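Chapter 7

Claims About Time Saved

Learning goals

After working through this chapter you should be able to:
tell a measured saving from a promised one
work out what has been left out of a before-and-after comparison
recognise when a survey is being asked to do a stopwatch's job
write a one-page critique of a productivity claim in plain language

7.1 A familiar sort of promise

Open any business magazine and before long you will meet a sentence of this kind: "Staff using the new system save six hours a week." It might be a calendar program, a standing meeting that has been abolished, a different way of sorting the mail, or a chair. The sentence rarely says which staff, saved compared with what, or who was holding the watch.

This chapter is a suspicious one. Its working assumption is that most published claims about saved time are weaker than they look, and that a fair number are worthless. You are free to disagree by the end of it, but you will need better grounds than a brochure.

Consider the case we will come back to throughout the chapter. Amerum sells scheduling software to mid-sized offices. Its sales material says that customers recovered an average of 34 minutes per employee per day. One of those customers, an insurance office called Riviere, is quoted as being "transformed." A reader in a hurry will multiply 34 minutes by the number of people on the payroll, then by the working days in a year, and arrive at a figure large enough to justify nearly any invoice. The multiplication is correct. It is the number going in at the front that deserves a hard look.

7.2 Where does the number come from?

There are only a few ways to find out how long office work takes. You can watch people and time them, which is expensive and makes them behave oddly. You can pull times from a computer log, which tells you when a file was opened and closed but not whether anyone was at lunch in between. Or you can ask people, which is cheap and quick and by far the most common method.

Amerum asked people. It sent a questionnaire to 3,162 users in May and got 1,000 replies. The key item read: "How much time does the product save you on a typical day?" The choices started at "up to 15 minutes" and went up from there. There was no box for "none," and no box for "it costs me time." A person who found the software a nuisance had two options. They could tick a positive number or they could close the page, and closing the page removed them from the results altogether.

Read that question again and try to imagine any honest set of answers that would have produced a saving of zero. None exists. The result was settled when the form was written, and the replies only decided how big it would be.

The missing replies matter as well. More than two thirds of the users asked said nothing. They may have been busy or they may have given up on the product in its first week. We can't assume they resemble the people who answered, and the sales material quietly does assume it.

Key term: non-response. The portion of a chosen group that gives no answer. Non-response is a problem whenever the reasons for staying silent are connected to the thing being measured.

7.3 People are poor clocks

Suppose the form had been fair and everyone had filled it in. We would still be relying on memory, and memory for small stretches of time is dreadful. Dull tasks feel long. Tasks we enjoy feel short. A job that used to be irritating and is now merely boring will be remembered as having taken ages, whether or not the clock agrees.

A simple check is to ask the same people to list everything they did yesterday, with a time beside each item, and add up the column. In classes that have tried this, totals longer than the working day are common. Nobody is lying. They are estimating each piece generously and never looking at the sum. Now ask those same people to estimate a difference between yesterday and a day last year. The errors in both estimates are carried into the answer, and the answer is usually much smaller than the errors.

7.4 Saved, or moved?

Even a well-measured saving can disappear when you widen the view. At Riviere, booking a meeting room became faster for the people who booked rooms. The work of fixing double bookings went to the front desk, where it had not been before. The front desk was not surveyed, as it did not hold user accounts. One group's saving was counted and another group's new chore was not.

The same pattern turns up whenever a task is split or handed along. A shop that removes its cashiers reports shorter staff hours, and its customers scan their own groceries. A parcel firm such as Bronura shortens each driver's stop by leaving cards in place of parcels, and the people on the street spend their Saturday mornings in a lineup at the depot. 

Machinery is often sold on the same footing. The price list shows the seconds taken for one cycle of the task and leaves out setting up, cleaning, repairs and the hours spent by whoever has to keep the thing supplied.

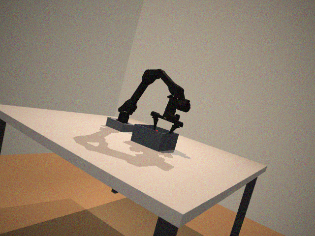 A cycle time is a real measurement, and that gives it a respectable air the questionnaire lacks. It is still an answer to a narrow question. If a job takes four seconds when all goes well, we want to know how frequently all goes well, and how long it takes to put right when it doesn't. Ask for a full week's output, start to finish, with the stoppages left in. If the seller has only the four seconds, treat the four seconds as advertising.

7.5 What happens to the minutes?

Let us be generous one last time and grant the whole 34 minutes. Are they worth anything? That depends on how they arrive. Half an hour in one block can be used to write a letter or go home early. The same half hour scattered through the day in slices of a minute or less will vanish into the gaps between other things. Adding up slices and calling them a half hour is tidy arithmetic, but the worker never receives a half hour.

Zultari, a furniture wholesaler, offers a more careful example. Before changing its order forms, it logged how long 2,224 orders took from the first phone call to dispatch. It then changed the forms in one branch and left the others alone. Orders in the changed branch did get quicker. So did orders in the branches where nothing had been done, by nearly as much, as the busy season had ended. Without the untouched branches, the firm would have credited its new forms with the work of the calendar.

You may feel this is a disappointing result. It is a good deal more useful than the Amerum figure all the same, and it cost the firm little beyond some patience and a spreadsheet.

Before you read on

1. Rewrite the Amerum survey item so that a dissatisfied user could answer it truthfully.
2. Name one group, other than the front desk, whose time might have been affected at Riviere and left uncounted.
3. Find a time-saving claim on a package or in an ad at home. Write down what it is being compared with. If the comparison isn't stated, write down the one you think the seller would like you to imagine.
4. Zultari's branches differed in size. Does this weaken its comparison? Give your reasons in a short paragraph.

Section 7.6 takes up the before-and-after comparison in detail, beginning with the choice of a starting point.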